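**Ticket: box on the large table, Gralbridge room**
Status: open
Priority: low

Reported: the light-colored box with the open compartment shifts on the grey table whenever something is put in at the front. It ends up crooked and the next person has to line it up again.

Checked at 10:40. Table is level both ways. The box rocks a little at the left rear corner when pressed by hand.
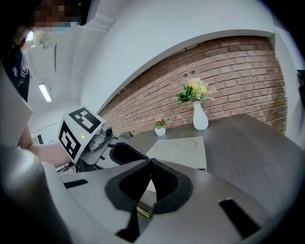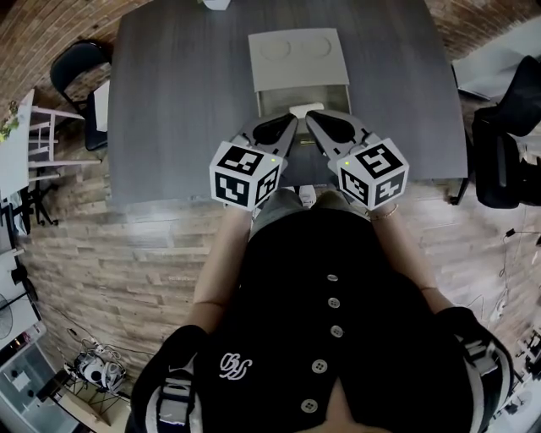
Tried so far:

- Wiped the underside of the box and the tabletop. No change.
- Turned the box end for end. The rocking moved with it, so the fault is in the box.
- Put a folded card under the bad corner. Held for 18 placements, then the card worked loose.
- Put 690 g of weight in the back of the compartment. The box stayed put, but there was too little space left inside.

Next: stick-on rubber feet from Gondent, all four corners. Two packs are in the Kudus cabinet, second shelf. Remove the card first. If it still rocks with the feet on, swap in the spare box and send this one back to stores.

Leave the ticket open until the feet have been on for a week.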